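**Ticket 2940 – desktop tower, no display at power on**
Site: Vullorthorpe office, front desk
Logged: 22/10/2021
Priority: normal
Status: open, waiting on part

**Reported fault**

Front desk PC won't start properly. Fans spin, power light comes on, nothing on either monitor. Keyboard lights flash once and then stay off. The desk says it had been restarting itself at odd times for a couple of weeks before it stopped showing a picture altogether. They have moved on to the spare laptop for the time being, so there is no rush, but the Flimarik booking software is only licensed on this tower and they need it back before the November rota goes in.

**Checks on site**

- Swapped both monitor cables and tried a known good monitor. No change.
- Tried the onboard video output as well as the graphics card. Nothing on either.
- Different wall socket, different power lead. Same.
- Held the power button in with the lead out, then tried again. Fans run for a few seconds, stop, then start again by themselves.
- No beeps. There may not be a speaker fitted, so I wouldn't read much into that.

Brought it back to the bench.

**Bench, first session**

Side panel off. Some dust in the front intake, cleared with the small brush. Memory out and back in, one stick at a time, each slot in turn. Same result every time. Cleared the CMOS and left the battery out over lunch. Same again.

Put the bench power supply on it in place of the one in the case. Still loops, so the original supply went back in. I measured it under load anyway and the rails were within limits. I'm leaving the supply off the suspect list for now.

Ran it without the graphics card to rule that out. Still loops. Card refitted.

That leaves the processor or the board. Cooler off, old paste cleaned away, retention lever up and processor lifted out. It is in the pocket of the grey tray to the left of the case. Please don't move it to the parts drawer, there are already two of the same type in there and we will never tell them apart. 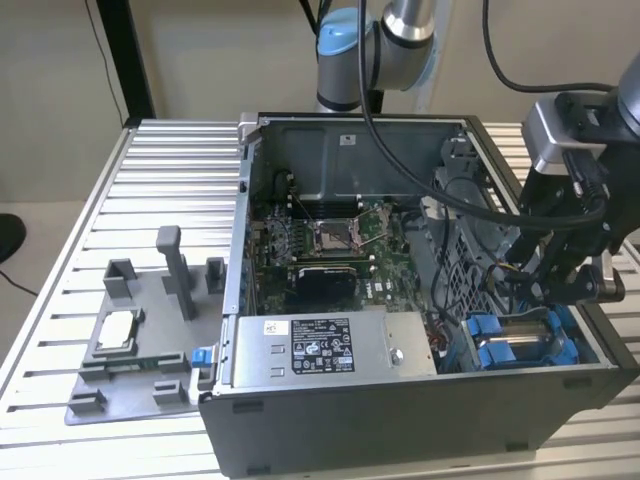 *Tower on its side on the bench, socket open, processor out in the tray.*

**Bench, second session**

Looked over the socket with the magnifier and the lamp held low. Two pins near one corner are leaning compared with the rest of the row. Not flattened, but clearly out of line. Previous work on this machine was job 189, done by Chowdhury before we took over the site, and their sheet says "cooler replaced" and nothing else. I can't say whether that is when it happened.

Tried to ease the pins back with a fine needle. One came up well. The other moved a bit and I stopped there – it felt as though it would snap. Refitted the processor, new paste, cooler on, one stick of memory. It got as far as the maker's logo once and then went back to looping. Four more tries, no logo.

Fitted one of the spare processors from the drawer. Looping as before. Spare back in the drawer, original back in the tray.

**Finding**

Board fault, most likely the socket. Processor probably fine but not proven.

**Parts**

Replacement board from Gamar, used and tested, £71 plus delivery. Same model, so the existing memory, card and supply can all be kept. Order placed, no delivery date given yet.

**To do when the board arrives**

1. Check the socket under the magnifier before signing for it as good.
2. Fit the original processor first. Only try a spare if it fails.
3. Set the clock and boot order.
4. Leave it running overnight.
5. Check that the Flimarik licence still opens. It may want reactivating on a new board, and the desk has the key in their folder.

The drive has not been touched. Desk asked about their files and I have told them there is no sign of a problem there, but I'll take a copy before the machine goes back.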